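Adhesive for layered die cuts on 12x12 pages

gridline_k
Posted 10/09/2021
I'm building a two-page layout with stacked die cuts, four layers at the deepest point. Base is Stanard smooth cardstock, top layers are Alero patterned paper. Wet glue (Frota fine tip) cockles the patterned paper within an hour. Tape runner holds flat but lifts at narrow points. What are people using under 1/8 inch width?

papertrail39
Double-sided adhesive sheet, applied to the back of the stock before cutting. Full coverage, no moisture. You will need to raise the cutting pressure one step and clean the blade more often. 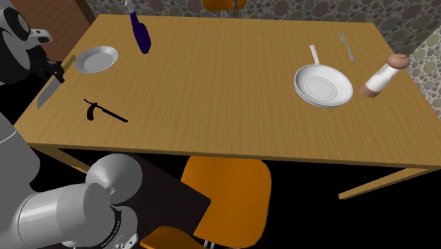

The release paper stays on until placement. For stacks I register the bottom layer first, then work upward with tweezers. Repositioning is not possible once it is pressed down.

mossbinder
I disagree on adhesive sheets for intricate cuts. The liner tears at inside corners and you spend longer peeling than you would gluing. Frota is fine if you use less of it. Dots at 1/4 inch spacing, then 39 minutes under a flat weight. I have pages from April done this way and they are still flat.

gridline_k
What weight is the paper on those pages? Mine is thin, close to text weight.

mossbinder
Heavier than that. Mine was all Stanard.

papertrail39
Then the comparison doesn't hold. Cockling depends on the sheet. Thin Alero will take up water from any wet glue, dots or not.

dellafold
Third option: Dellero dry transfer adhesive. Lay the die cut face up on the sheet, rub, lift. It only coats the part you need. Weak on glossy stock, good on matte.

gridline_k
Mine is matte. I'll cut two test stacks, one Dellero and one adhesive sheet, and post the results.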